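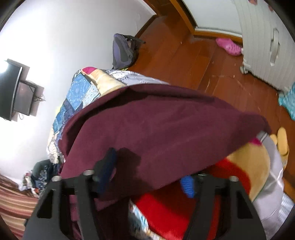 # Hemden falten oder hängen? Wäscheberg nach dem Trocknen

**Forum Haushalt > Wäsche & Kleidung**

**bram_vdl** schrieb am 12/06/2023:

Hallo zusammen,

ich habe ein Problem mit dem Wäscheberg. Alles kommt auf einen Haufen, und bis ich dazu komme, ihn abzuarbeiten, liegt meistens ein großes Teil quer über allem anderen. Darunter sind dann die Sachen, die eigentlich zuerst wegmüssten. Wenn ich unten ziehe, rutscht der halbe Haufen auf den Boden.

T-Shirts und Handtücher kann ich. Bei Hemden mit Knopfleiste dauert es ewig und sie sehen hinterher schlecht aus. Im Schrank habe ich nur 46 cm Stangenbreite für mich, also muss ein Teil der Hemden ins Fach.

Fragen:

1. In welcher Reihenfolge geht ihr an so einen Haufen ran?
2. Knöpfe zu oder auf beim Falten?
3. Lohnt sich ein Faltbrett?

Gruß
Bram

---

**Granora** schrieb:

Zu 1: Erst sortieren, dann falten. Ich mache vier Stapel: Oberteile, Hosen, Bettzeug und Handtücher, Kleinkram. Das große Stück obendrauf zuerst wegnehmen und beiseitelegen, auch wenn es nervt. Von unten ziehen bringt nichts.

Zu 2: Oberster Knopf, einer in der Mitte, einer unten. Mehr braucht man nicht.

Zu 3: Habe eins, benutze es nicht.

---

**waschkeller22** schrieb:

Sehe ich anders. Sortieren kostet doppelt Zeit, man fasst jedes Teil zweimal an. Ich nehme von oben weg, falte und lege direkt auf den richtigen Stapel. Die Stapel ergeben sich dann von selbst.

Knöpfe mache ich alle zu. Sonst verzieht sich die Leiste und man bügelt nach.

---

**Granora** schrieb:

> Sortieren kostet doppelt Zeit

Nur wenn man langsam sortiert. Bei einem Haushalt mit fünf Leuten suche ich sonst bei jedem Teil den passenden Stapel. Und wo sollen die alle hin? Auf meinem Bett ist nicht so viel Platz.

---

**Hina Shaikh** schrieb:

Bei Hemden kommt es vor allem darauf an, dass sie flach liegen, bevor man anfängt. Ich mache das auf dem Bett, auf der Tagesdecke. Am Tisch hängen mir die Ärmel immer über die Kante.

Erst mit der Vorderseite nach oben hinlegen, Kragen vom Körper weg, und die Leiste von oben nach unten mit der flachen Hand glattstreichen. Dabei sieht man auch gleich, ob ein Knopf fehlt und ob die Taschenklappe richtig sitzt.
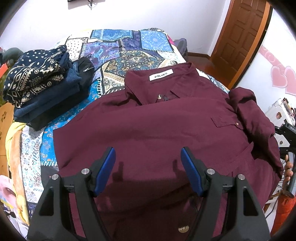 Danach die Ärmel gerade zur Seite ziehen, auch die Manschetten. Wenn ein Ärmel noch zusammengeschoben ist und man dreht das Hemd um, hat man die Falten innen und merkt es erst beim Anziehen. Dann:

- Hemd umdrehen, Kragen bleibt oben
- eine Seite bis zur Mitte einschlagen, den Ärmel gerade nach unten legen
- andere Seite genauso
- unteres Drittel hoch, dann noch einmal bis knapp unter den Kragen
- umdrehen, Kragen zurechtdrücken

Die fertigen Sachen lege ich oben links aufs Bett, da stören sie nicht.

---

**Vornum** schrieb:

Gute Anleitung. Eine Ergänzung: Bei Brusttaschen mit Klappe den Knopf immer schließen, sonst knickt die Klappe beim Stapeln um und bleibt so. Habe ich bei zwei Hemden, die kriege ich nur noch mit dem Bügeleisen gerade.

Druckknöpfe am Kragen lasse ich dagegen offen. Die drücken sich sonst in den Stoff darüber.

---

**waschkeller22** schrieb:

Druckknopf offen verstehe ich nicht. Offen steht die Hälfte doch genauso ab.

---

**Vornum** schrieb:

Bei meinen ist das flacher. Kommt vermutlich auf das Hemd an.

---

**Fuad A.** schrieb:

Ich hänge alles. Hemd auf den Bügel, solange es noch leicht feucht ist, fertig. Ich habe ewig keines mehr gefaltet. Bei 46 cm Stange würde ich eher die Hosen ins Fach legen, die verzeihen das Falten besser. Auf die Breite bekommst du mit dünnen Bügeln locker 22 Hemden.

Faltbrett: nein. Wenn man unbedingt eine Schablone will, reicht ein Stück Pappe in der Größe vom Schrankfach.

---

**Granora** schrieb:

22 Stück auf 46 cm heißt, dass sie gequetscht werden. Dann kann man sie auch gleich falten.

---

**Fuad A.** schrieb:

Bei mir geht es. Sommerhemden natürlich, kein Flanell.

---

**Amos P.** schrieb:

Noch ein Punkt zum Untergrund, weil Hina die Tagesdecke erwähnt hat. Auf einer glatten Decke rutscht das Hemd beim Umschlagen weg. Auf einer gesteppten oder einer Patchworkdecke bleibt es besser liegen. Allerdings sollte die Decke selbst glatt gezogen sein. Ich hatte mal eine mit dicken Nähten, da ging es gar nicht.

Einfarbige Hemden falte ich außerdem vor den gemusterten. Auf den einfarbigen sieht man jede Knitterfalte, bei den bunten ist es egal, wenn sie länger im Haufen liegen.

---

**bram_vdl** schrieb:

Danke euch. Ich habe es gestern Abend nach Hinas Anleitung gemacht. Das Umdrehen mit dem Kragen oben war der Schritt, den ich immer falsch hatte. Ich habe vorher von vorne gefaltet und mich gewundert, warum die Leiste wellig wird.

Von oben weggenommen, ohne vorher zu sortieren. Die Stapel waren am Ende etwas durcheinander, aber es ging schneller als sonst. Zwei Hemden hängen jetzt, der Rest liegt im Fach. Knöpfe habe ich drei geschlossen, wie Granora schreibt, plus Taschenknopf.

Faltbrett lasse ich weg. Offen ist noch, was ich mit Spannbettlaken mache.

---

**waschkeller22** schrieb:

Für Spannbettlaken gibt es hier schon einen Thread mit 237 Antworten. Einig waren die sich am Ende auch nicht.

---

**Hina Shaikh** schrieb:

Ecken ineinanderstecken, auf dem Bett zum Rechteck legen, dritteln. Den Rest der 237 Beiträge kannst du überspringen.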